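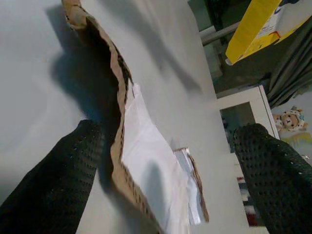
Photograph: Castness Museum of Paper, Learning Department

Cardboard and paper

Corrugated cardboard is made of layers of paper. Where a piece has been torn, the wavy layer inside can be seen. The waves are called flutes – they help to make the board stiff.

Paper is made from tiny fibres. When a sheet is creased, some of the fibres bend and the mark remains.
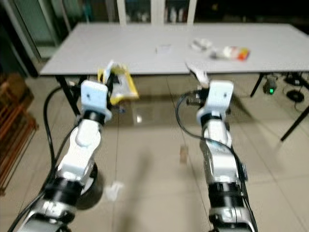

Castness Young Readers, Issue 64, page 17

Clearing a table

Pupils should keep clean paper and cardboard apart from other waste. Large pieces should be laid flat. Please ask an adult before using scissors.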